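Tiltden Expands Home Electrical Safety Visits to Montecinos

Tiltden, the household safety nonprofit, will begin offering free electrical safety visits in Montecinos in July. The program is open to renters and homeowners and will cover 1000 homes in its first year.

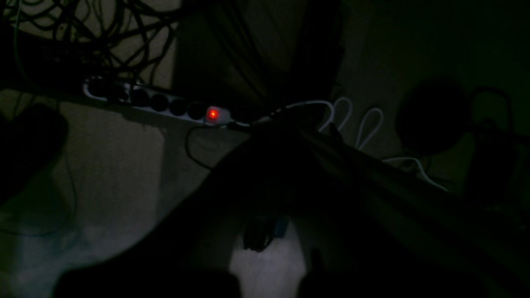 Each visit takes two hours or less. A Tiltden inspector checks outlets, cords and the breaker panel, then goes over the results with the resident. Cords piled on top of one another over a carpet, with loops lying across a power strip whose red switch is lit, are the kind of thing inspectors will talk through. Residents get a written report within 72 hours.

"Most of the fixes we suggest cost very little," said Sudheer Mudaliar, program director at Tiltden. "People want to know what to do first, and we tell them."

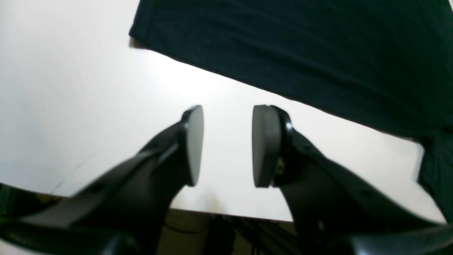
Motari, a local electrical contractor, will handle repairs for households that qualify for aid. Those repairs — mainly worn outlets and missing covers — will be done at no charge.

"Our crews already work in these neighborhoods," said Gilang Tuhumury, operations manager at Motari.

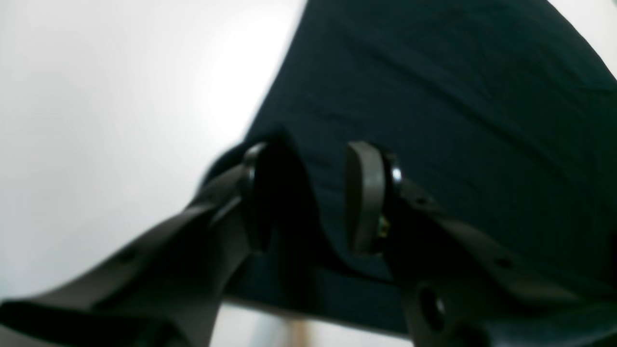

Funding comes from the Brullow Fund, which has backed the visits for two years. Residents can sign up at the Montecinos public library or by calling the Tiltden office between 9 a.m. and 4 p.m.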